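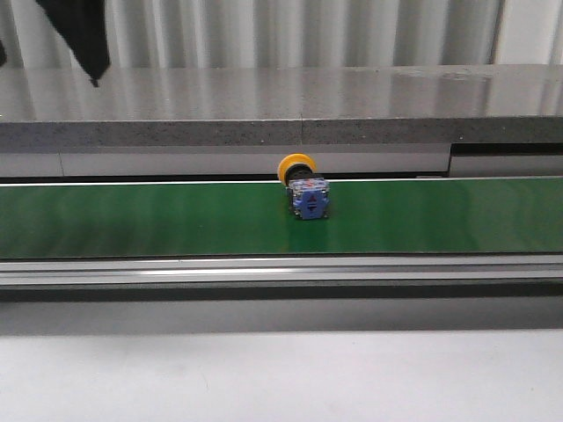 *Yellow mushroom button with its blue contact block, lying on the belt.*

**Workshop tips: when the stop button does not stop**

Updated February 3, 2022, by Kusum Kushwaha

In October our small sorting line at Jurndale had a fault which I want to describe, and after it come the tips we now follow. The line is a short belt, one pick arm and a control box. Many people build similar lines at home or in a small shop, so I think the tips can be useful also for them.

## What went wrong

My colleague Ravindra Shakya was clearing a jam at the end of the belt. He pressed the stop button and it went down with the usual feeling. The belt stopped. The arm did not. It finished its move, went back for the next part and hit the plastic tray he was holding. He had only a bruise on the thumb, but the tray broke in two pieces.

We cut the power at the wall and opened the button station. The button had two contact blocks, one for the belt and one for the arm. The block for the arm had come off its collar and was hanging on its wires. When you pressed the head, it moved down and touched nothing. The contact stayed closed, and for the controller everything was normal.

This is the bad point with a normally closed contact. It protects you if a wire breaks, but it does not protect you if the whole block falls off the button. I knew the first part for years and had never thought about the second.

## Before you open the station

- Switch off at the main isolator and put a lock on it. The stop button is not an isolator, also when it works well.
- If the arm has air, let the air out. Our gripper keeps pressure for a few minutes after the power is off.
- Wait for the drive to discharge. The time is written in its manual.
- Check with a meter that the terminals are dead. Try the meter first on something live, so you know the meter itself is good.
- Take a picture of the wires, or put tape with numbers on them. Do this even if there are only 4 wires. I once mixed them up with fewer.

## How to check the contact block

1. Take the block off the head. On most types there is a small lever or a latch. If you need force, you are pulling in the wrong place.
2. Look at the symbol or printing on the block and compare it with the drawing of your circuit. Do not trust the color of the plastic only. Makers do not all use the same colors.
3. Measure across the terminals with the block free in your hand. A normally closed block must show almost zero ohms.
4. Press the plunger with your finger. The reading must open at once and stay open as long as you hold it.
5. Put the block back on the head and repeat with the button. It must stay open when the head is latched down.
6. Pull the block gently to each side. If it moves more than a little, look for a cracked latch.

Step 6 is the one that would have saved our tray. When we looked with a magnifying glass, one latch on our old block had a white line across it, and behind the line it was broken. Probably somebody tightened the terminals while the block was mounted and leaned on the screwdriver.

## Screws and wires

Tighten the terminal screws with the block resting on the bench, or support it from behind with your other hand. Use a screwdriver which fills the slot. Leave a loop of spare wire inside the station. Our wires were cut too short, and for a long time they were pulling the block to one side. I have made the new ones 80 mm longer and the cover still closes easily.

If you use stranded wire, crimp a ferrule on the end. Do not put solder on it. Solder becomes flat under the screw and after some months the wire is loose again.

## What we changed

We bought a self-monitoring block from Skivatel. It has an additional contact in series, which opens by itself if the block leaves the head. We also put a safety relay from Pamis, with two channels, so now one bad contact cannot keep the arm running. With a new enclosure the parts cost us 3,800 rupees, less than I feared. Ask the seller to confirm that the block fits your head before you pay. We had to return the first one.

Ravindra wanted also a second button at the far end of the belt. He was right and it is mounted there now.

## Testing routine

Every 14 days one of us does this test with the line running slowly and no parts on it:

- Press each stop button, one by one. Look at the belt **and** at the arm. Looking only at the belt is the mistake we made for a whole summer.
- Release the button. Nothing may start moving until the reset is pressed.
- Press the button in the middle of an arm move, not only when the arm is at rest.
- Write the result in the notebook next to the control box, with your initials.

If one test fails, the line stays locked until the part is replaced. No tape and no glue on a latch, please. Old blocks go in the scrap box with the terminals cut off, otherwise they come back to the spare parts drawer.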